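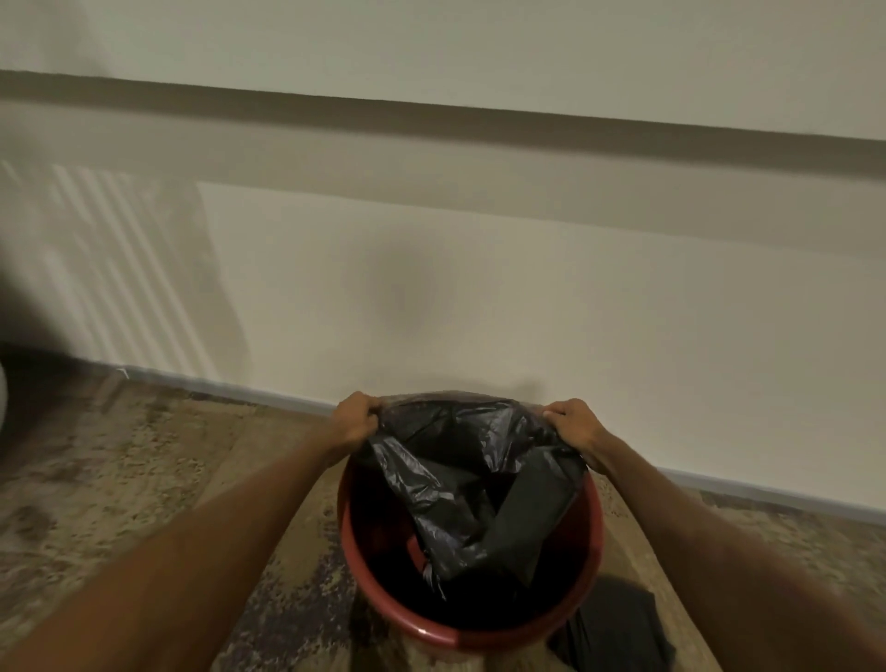
A black bag and a round red trash bin.

What Is a Fun Run for Charity?

Category: Sports and Helping Out
Reading time: 2 minutes
Last updated: October 16, 2026

A fun run is a race where you don't have to be fast. Some people run, some walk, and some do a bit of both. A charity fun run also raises money for a group that helps others, such as a food bank or an animal shelter.

Where does the money come from?

Mostly from sponsors. A sponsor is a person who agrees to give money if you take part. Your aunt might promise 9 dollars if you finish. A neighbor might promise a dollar for each lap. If you run seven laps, that neighbor gives seven dollars. You write every promise on a form, and a grown-up helps you collect the money after the run.

Only ask people you know, and have a grown-up with you when you ask.

A run in Uvcombe

The town of Uvcombe holds a run every December. Last year 80 children signed up. The course goes around Delacroix Park, past the pond and back to the gate. Gorazd Hodžić plans the course, and he puts up arrows the night before. Qianru Ding ran it when she was nine. She had to walk up the hill, and she raised 60 dollars.

Getting ready

Start a few weeks early. Jog slowly until you feel a little out of breath, then walk until you feel better. Do that a few times and stop. Take a day off in between.

Wear shoes you have worn before. New ones can give you blisters. Drink some water before the start, and don't eat a big meal right before you run.

Words to know

Course: the path the runners follow.
Lap: one full trip around the course.
Pledge: a promise to give money.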